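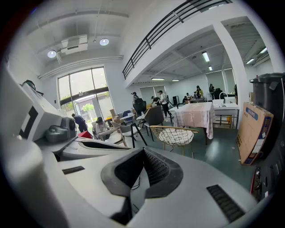 What does the pick station change for the people on the packing floor? Mostly where they stand and what they wait for. The lifting goes down, the walking goes down, and the time spent watching for a stalled tray goes up.

Oct 3, 2018
Virkville site, bench notes, packing cell 2

Second full week with the Sikness arm on the small-parts line. Firmware unchanged from Monday. Gripper pads swapped before first shift, old pair bagged and put in the drawer under the bench.

Stops this shift: 13. Of those, 9 were the same fault, tray not seated against the left guide. The arm waits for the seat switch, times out, and calls for a person. The person pushes the tray over with two fingers and presses resume. The fix is mechanical. I want a chamfer on the guide and a softer spring before anyone touches the timeout value again.

Remaining four: one double pick, two label misreads, one unexplained. Log saved for the unexplained one. Joint 3 current looks ordinary right up to the stop.

Talked with the day crew at shift change. Points raised, in the order they came up:

- The call tone is too close to the forklift tone. Two people turned toward the dock when the arm wanted help.
- Packing by hand had its own pace. Now the pace comes down the belt, and you can't bank five minutes by going fast before break.
- Wrists feel better. Three people said this separately.
- The one who answers the calls gets no rate credit for it. The rate sheet still counts closed cartons only, so the person clearing faults looks slow on paper.

The last point is the one I would fix first. It costs nothing in hardware. The Usman report already stamps each call with an acknowledge time, so the data is there; it needs a column on the sheet and somebody in the office to agree to it. Sent a note up. No reply yet.

On the tone: the controller has 11 built-in sounds and most of them are bad. Tried number 4 at low volume. Audible at the bench, lost at the far end of the belt. A lamp on a pole would do better — we have a spare amber one from the old wrapper. Needs a bracket.

Job rotation. The plan from March had one person assigned to the arm all shift. In practice that person stands still for long stretches and then has three calls in a row. The crew has been trading off every hour without asking, and the stop durations are no worse for it. I would write the trade into the plan and leave it alone. It does mean everyone needs the reset training, which at present covers only half of them.

Training note: the Wekudberg binder still shows the old pendant. The enable switch moved to the back on ours. Anyone learning from the binder will look for it on the side. Taped a correction inside the cover, needs a proper page.

To do
- Chamfer left guide, fit softer spring, rerun with full trays
- Bracket for amber lamp
- Pull label images for the two misreads
- Binder page for pendant
- Ask again about the rate sheet

Cell handed over running. Spare pads: one pair left, reorder placed.

Search notebook
Enter keyword
Go

Recent entries
Seat switch timeouts, first week
Belt speed against carton size
Pad wear, black rubber set
Reset training, who has had it
Old wrapper, parts worth keeping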